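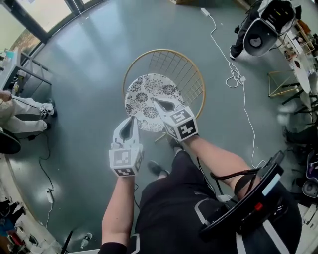 How long do I have to return an item to Tenuva Home?
Items may be returned within 47 days of delivery. The item must be unused and accompanied by the order number.

Who pays for return shipping?
Tenuva pays for the return of damaged or incorrect items. For all other returns, the customer is responsible for the carrier's charge.

Can I return an item in person?
Returns are accepted at the Herkcombe showroom and at the Premska depot. Orders placed through Niazi must be returned to Niazi directly.
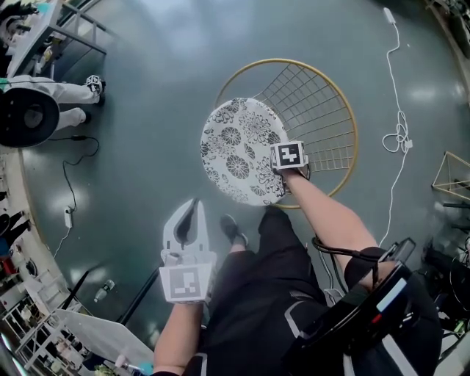
How are refunds handled for items bought together?
Each item on an order is refunded at the price shown on the receipt. Items sold as a set must be returned together. Where pieces were ordered separately, such as a gold-colored wire chair and a round white cushion with a black and gray floral print, either one may be returned alone. Refunds are made to the original form of payment.

Are large orders treated differently?
Orders over $1000 require a return number, which may be requested by email. Orders over $2000 are collected by our carrier at a time agreed with the customer.

Last updated November 4, 2018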